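Zedano Swim and Sauna Club, Flarville
Minutes of the Monday meeting, towels and linen

I took the notes again, so blame me for the spelling! We got going at 7:15, once the coffee was poured and the extra chairs had come in from the hallway.

Last meeting's minutes were read and passed. One fix: the bench paint was for the Flivville side, and I had put it down under Flarville. Sorry, all.

Towel count. We own 48 small towels as of this week, plus the big bath sheets, which I didn't get to (they were still in the dryer). Two of the small ones have pulled loops along the hem and are going in the rag bin. I asked if anyone wanted them for a dog and got three hands, so bring it up with me at the door.

Folding. This took up most of the evening, and I loved it, I have to say. We've been folding three different ways and the shelf looks like it! We agreed to lay each towel flat first, smooth it out from the middle, fold in half, then in thirds, with the closed edge facing out. The green cloth stays on the folding table, as everybody likes how the terry sits on it. 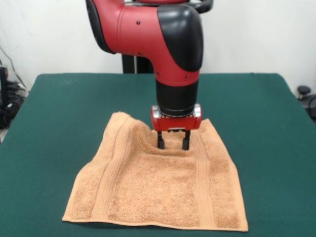 Thirds are too fat for the top shelf, came the objection from the back, and quarters would slide in better. Fair point, and a couple of people had clearly been waiting to say it. We tried quarters on a peach one and it did go in easier, but it flopped over once the stack got tall. So thirds on the lower shelves and quarters up top, and we'll see how we feel in March.

Washing. No more fabric softener, please. It leaves the loops slick and they stop soaking anything up. The new jug goes back to Son for a refund if they'll take it opened (I'm not hopeful).

Money. There is $1621 in the linen account. We voted to spend up to $800 on new bath sheets, tan or light brown so they go with what we have. All in favor except one, who wanted navy.

Other stuff. The shelf by the showers wobbles. I'll bring a screwdriver.

We finished at 8:40. Next meeting same room, and would whoever has the key to the linen closet please bring it back!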